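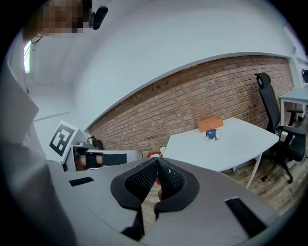
Filed under: Data Platform / Notebook / Migration

Sat 19 December

In on a weekend to watch the Grokska reload, which was meant to be the quiet one. Writing it up while it's fresh, mostly so that Yaryna and I don't argue from memory on Monday.

Background for anyone reading later: we are moving the plant ledgers off Marchuk and on to Grokska before the April cut-over. Marchuk is old and ugly and I have complained about it for years. It does at least give the same answer twice. The claim from the Grokska side is that the new load does the whole nightly set in 40 minutes and needs no hand fixes. I wanted to see both halves of that.

Run 1. Started from the clean snapshot, settings as Tamunoemi left them. Finished inside the 40, so fair enough on speed. Then the row check against Marchuk: 930 rows short in the stock movements table. All other tables matched. The dashboard said "complete" in green the whole time, and I would like whoever chose what counts as complete to come and sit with me for an afternoon.

Run 2. Same snapshot, same settings, nothing touched. Short by 930 again. Good news of a sort, a fault that stays put can be found.

Pulled the missing keys and sorted them by site. They all come from the 8 sites that still post through Finano, none from the others. Finano writes its dates day first and pads the field with a trailing space. Grokska's reader says it trims. I don't believe it trims before it checks the type, I think it checks, fails, and drops the row into a reject file with no alert on it. Looked for the reject file. Found it two folders deeper than the handbook says, and the keys in it are my missing keys.

Still not proved that the space is the cause. Could be the date order. Most of the rejects have a day above 12, which fits the date idea, but a handful don't, and those annoy me.

Run 3. Stripped the space by hand from the Finano extract, left the dates alone. Shortfall down to 10. So mostly the space, and my date theory is worth very little. The last 10 all have a blank movement type, which Marchuk quietly fills with a default. Is that default right? Asked Tamunoemi by message. Reply: "it was there when I got here." Not a spec.

Yaryna's view (phone, lunchtime) is that we should copy the Marchuk default and move on. I'm against it until someone in stock control says what a blank means. If we carry it over now it becomes our rule and we will be defending it in two years' time.

Also tried the Nurnetine compare tool, since we pay for it. It passed Run 1. Went through its settings -- it samples, and the sample never touched the bad sites. Would not trust it for sign-off. Fine for a quick look.

To do:
- alert on the reject file, any row at all
- trim step before the type check, in the load and not in the extract
- ask stock control about blank movement types, in writing
- correct the handbook path
- full row count for sign-off, no sampling

Not run: the load with month-end volumes. The 40 minutes was an ordinary night's data and I'd keep it off the slides until we've tried a heavy one. Snapshot left in place, please don't clear it. Run 3 extract is next to it with "stripped" in the name.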